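Section 4: Setting up the small round table

Okay, you've got the room open and the blinds sorted out (Section 3), so now we get to my favorite part! I'm Firouzeh, I wrote most of this guide, and I've set this table up more Saturday mornings than I can remember.

1. Put the round wooden table out in the open, with enough floor left that you can walk all the way past it. Push the office chair off to one side for now.

2. Wipe the top with a damp cloth and then a dry one. Go with the grain, please.

3. Set the lidded box toward the back. Keep the lid on while you do the rest, or you'll be picking leaf bits out of it later like I was.
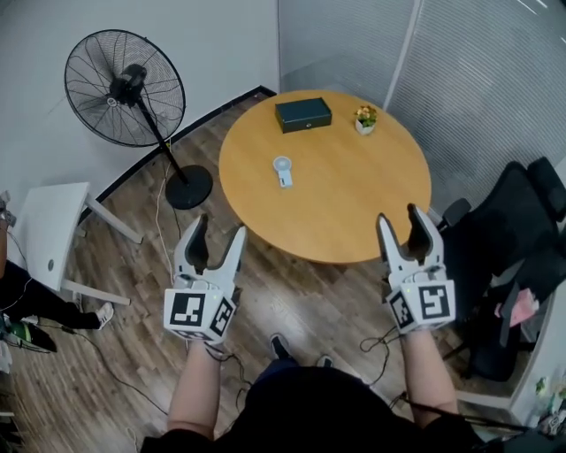 4. Put the potted plant just to the right of the box. I like them close but not touching, so you can still lift the lid without knocking a flower off.

Note: Water the plant at the sink and let it drain before it comes back. A white pot shows every drip, and the wood is worse.

5. Stand the big pedestal fan near the wall and tilt the head where you want the air. Start on the lowest speed. Davoud Kiani likes it on high and we've had words about it, mostly while chasing paper.

Caution: Look where the fan's cord goes before you switch on. Run it along the baseboard if it'll reach. If it has to cross the planks, tape it down flat, and never tuck it under a mat. 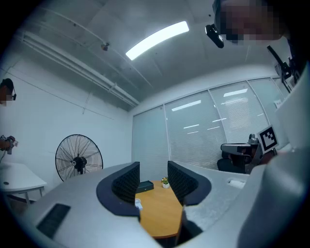
6. Leave the front of the table for little stuff, whatever people are going to reach for first. Two or three things is plenty on a top this size, and anything extra can go on the white side table.

7. Give the table a gentle push with one hand. If it rocks, turn it a bit and try again before you start folding up cardboard (13 tries is my record, I'm stubborn).

Note: When you're packing up, unplug the fan first, then move the plant, then the box. Spare cord tape is in the Wutosa tin, and if you finish the roll, tell me or Davoud so we can get another one before next time.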